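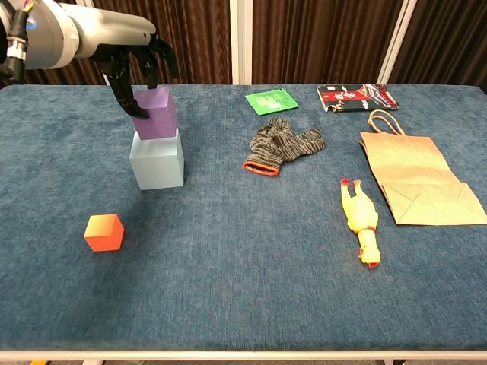
Should a stacking result count as a success at the moment the gripper opens?

Only if the paper says so in plain terms, and most papers don't. A release shows that the hand let go. Whether the upper block stays where it was put is a separate measurement, and it needs its own column in the table.

I have argued this with colleagues since February, when our group at Adholm reran a set of two-block stacking trials under a different scoring rule. The policy was the same, trained by imitation from teleoperated demonstrations. We ran 203 trials. The original rule ended the episode once all fingers had left the upper block. The new rule kept the clock running for 5 seconds after that and required the arm to back out of the space above the tower. The two rules gave different success rates, and the gap was larger on carpet than on a bare tabletop.

The carpet matters more than people expect. A plush surface lets the lower block tilt when the load on top is off center. With a multi-fingered hand the load is seldom centered at contact. In the tower shown, one finger is against the left face of the purple block while the others come down over the top and right side. Those contacts have to be broken in some order. If the side finger leaves last, it can drag the block. If the top fingers leave last, they can press down on one edge. A parallel gripper has a version of this problem too, but with fewer orders to get wrong.

Trygve Granström, who wrote our first scoring script, holds that release order is the controller's business and that the benchmark should stay out of it. I agree about the controller. My complaint is with the number we print. A rate that stops at release gives full credit to a bad release order, and a reader comparing two hands will draw the wrong conclusion about both.

Fadime Karaca raised the better objection, on cost. Five extra seconds per trial is small, but the retreat adds failures that have little to do with stacking, such as a cable catching or a wrist limit being reached. She would log these separately. I think she is right, and we now report 4 outcomes: no placement, placement lost at release, placement lost during retreat, and stable. The second and third used to be counted as successes – all of them.

The same applies to clutter. Our table holds a knit glove, a paper bag, a rubber chicken and some flat packets along with the blocks. A policy can stack well and still sweep through the glove on the way out. Under the release rule that motion is never scored. I would not fail the trial for it, but I would want it in the log.

None of this calls for new hardware. It needs a later stopping time and a scoring sheet with 2 more rows. Groups that already keep full video could rescore old runs by hand, as Ekrem Avcı did with ours, and publish both rates side by side. I would read the second one first.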